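Start Tickets Wissensbasis Warteschlange Suche Abmelden

Ticket 1654 – Dallness meldet Erfolg, Handzählung sagt etwas anderes
Projekt: Viklund, Manipulation am Tisch
Gemeldet von: Kerstin Lindqvist
Komponente: Erfolgserkennung (Dallness), Auswertung (Drorkari)
Status: in Arbeit
Priorität: hoch, von mir so gesetzt, bitte nicht wieder herunterstufen

Beschreibung

Im Entwurf für den Bericht im Mai steht, Dallness könne die Handbewertung der Episoden ersetzen. Ich habe den Testsatz selbst durchgesehen und komme nicht auf diesen Schluss. Ansichten vom Tisch hänge ich an, damit klar ist, womit der Klassifikator arbeitet.
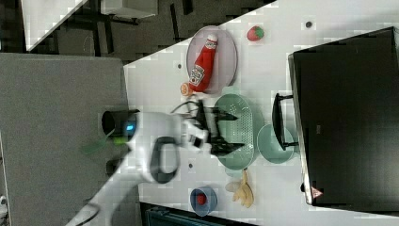
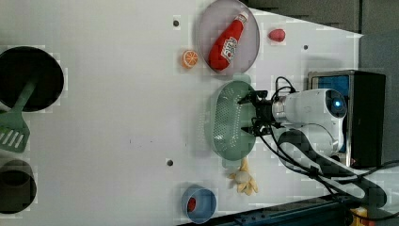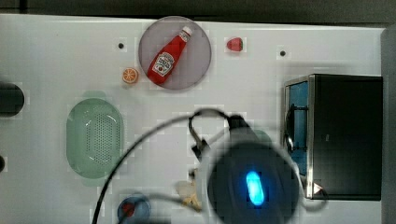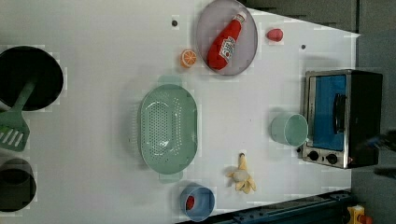
Anhang 1 bis 4: Tisch mit Spielzeugküche, die Ketchupflasche liegt jeweils auf dem Teller.

Der Testsatz hat 410 Episoden. Dallness wertet davon 234 als Erfolg. Bei der Durchsicht der Videos habe ich 61 dieser 234 verworfen. Bleiben 173, also knapp 74 Prozent. Im Entwurf ist von »nahezu fehlerfreier Erkennung« die Rede. Ich möchte wissen, auf welchen Daten dieser Satz beruht.

Erwartetes Verhalten: Erfolg wird nur gemeldet, wenn die Aufgabe in der Episode ausgeführt wurde.
Tatsächliches Verhalten: Erfolg wird auch gemeldet, wenn der Endzustand schon beim Start vorlag oder wenn der Greifer das fragliche Objekt verdeckt.

Zum ersten Fall: Dallness bekommt das letzte Bild und den Aufgabentext, sonst nichts. Bei »Flasche auf den Teller legen« sind alle vier Anhänge formal ein Erfolg. Ob der Arm die Flasche dorthin gebracht hat oder ob sie beim Aufbau dort abgelegt wurde, geht aus keinem davon hervor. Ein Mensch könnte es anhand eines Einzelbildes auch nicht sagen. Damit misst die Zahl den Aufbau mit.

Zum zweiten Fall: In Anhang 3 steht der Greifer groß und unscharf unten im Bild und verdeckt einen Teil des gelblichen Objekts neben sich. Fragt man Dallness, ob dieses Objekt losgelassen wurde, kommt eine Antwort mit hoher Konfidenz. Woher die kommen soll, ist mir unklar. In Anhang 2 hängt der Greifer über dem rechten Rand des Siebs, ein Finger über dem oberen, der andere über dem unteren Teil. Auch das kann vor dem Zugreifen sein, danach oder auf der Durchfahrt.

Verlauf

08:40, Auswertung
Danke für die Meldung. Bitte prüfen, ob die Drorkari-Version auf beiden Rechnern gleich ist. Es gab einen Stand, bei dem die Aufgabentexte um eine Zeile verrutscht waren. Das würde einen Teil der falschen Treffer erklären.

09:15, Lindqvist
Version ist gleich. Den verrutschten Stand kenne ich, er war schon vor dem Testlauf korrigiert. Ich habe die Zuordnung Zeile für Zeile verglichen, keine Abweichung. So einfach ist es leider nicht.

09:50, Auswertung
Wie sicher ist die Handbewertung? Bei der letzten Runde lagen zwei Bewerterinnen auch auseinander.

10:05, Lindqvist
Berechtigte Frage. Ich habe allein bewertet, das ist eine Schwäche, und ich schreibe es auch so hin. Die strittigen Episoden habe ich ein zweites Mal angesehen, ohne die Ausgabe von Dallness daneben. An drei Stellen habe ich meine Meinung geändert, zweimal zugunsten von Dallness und einmal dagegen. Die 61 ist der Stand danach.

10:30, Lindqvist
Gegenprobe gemacht. Für alle Episoden mit dem Flaschentext habe ich das erste Bild statt des letzten eingespeist. Zu diesem Zeitpunkt hat sich der Arm noch nicht bewegt, es dürfte also keinen Erfolg geben. Dallness meldet trotzdem reihenweise Erfolg, und zwar überall dort, wo die Flasche beim Start schon auf dem Teller lag. Log liegt im Projektordner unter »gegenprobe_start«.

10:45, Modellgruppe Ornetti
Das ist kein Fehler im Modell. Dallness beantwortet die Frage, ob der Zustand erfüllt ist. Wenn der Zustand beim Start erfüllt ist, stimmt die Antwort. Episoden mit erfülltem Startzustand gehören aus dem Testsatz entfernt.

11:10, Lindqvist
Einverstanden mit dem ersten Teil. Dann darf die Ausgabe aber auch nicht »Erfolgsrate der Strategie« heißen, und genau so steht sie in der Tabelle. Mit dem Entfernen bin ich vorsichtiger. Wer nach Ansicht der Ergebnisse Episoden streicht, bekommt fast immer eine schönere Zahl. Wenn gestrichen wird, dann nach einer Regel, die vorher feststeht, und mit beiden Werten im Bericht.

11:35, Modellgruppe Ornetti
Zur Verdeckung: Wir haben beim Training Bilder mit Arm im Vordergrund dabeigehabt. Das Modell sollte damit umgehen können.

11:50, Lindqvist
»Sollte« hätte ich gern als Zahl. Vorschlag für einen Test, der keinen Roboter braucht:
– letzte Bilder in zwei Stapel sortieren, Zielobjekt frei sichtbar oder teilweise verdeckt
– Sortierung von jemandem machen lassen, der die Dallness-Ausgaben nicht kennt
– Trefferquote je Stapel getrennt angeben
– eine dritte Antwort »nicht entscheidbar« zulassen und zählen, wie oft sie kommt

13:20, Auswertung
Drorkari kann die dritte Antwort derzeit nicht speichern. Das Feld ist ja/nein. Eine Änderung ist möglich, bricht aber die alten Auswertungen.

13:30, Lindqvist
Dann bitte als zusätzliche Spalte. Die alten Auswertungen fasse ich nicht an, die brauche ich noch zum Vergleich.

14:15, Lindqvist
Nachtrag zur Blickrichtung. Anhang 1 ist gegenüber den anderen gedreht, der Arm kommt dort von unten links, in Anhang 2 von rechts. Ich weiß nicht, ob Dallness solche Aufnahmen vor der Verarbeitung dreht. In der Dokumentation finde ich nichts dazu. Bitte an Ornetti: ja oder nein, und in welcher Funktion.

15:05, Modellgruppe Ornetti
Nein, es wird nicht gedreht. Ob das etwas ausmacht, haben wir nicht getrennt untersucht.

15:20, Lindqvist
Danke, das hilft. Dann kommt die Ausrichtung als weitere Spalte dazu.

Umgehung bis auf Weiteres

Dallness nur zum Vorsortieren verwenden. Jede Episode, die als Erfolg gemeldet wird, von Hand ansehen, mindestens erstes und letztes Bild, bei Verdeckung das ganze Video. Werte aus der automatischen Auswertung nicht in Tabellen übernehmen, die das Projekt verlassen.

Offen

– Zusatzspalten in Drorkari (Auswertung)
– Regel für Startzustände schriftlich festlegen, vor dem nächsten Lauf (Lindqvist, Ornetti)
– zweite Person für die Handbewertung finden
– die als Misserfolg gemeldeten Episoden prüfen; dort hat bisher niemand nachgesehen, der Fehler kann also auch in die andere Richtung gehen
– Satz zur »nahezu fehlerfreien Erkennung« aus dem Entwurf nehmen, bis die Punkte oben erledigt sind

Ticket bleibt offen. Bitte nicht automatisch schließen.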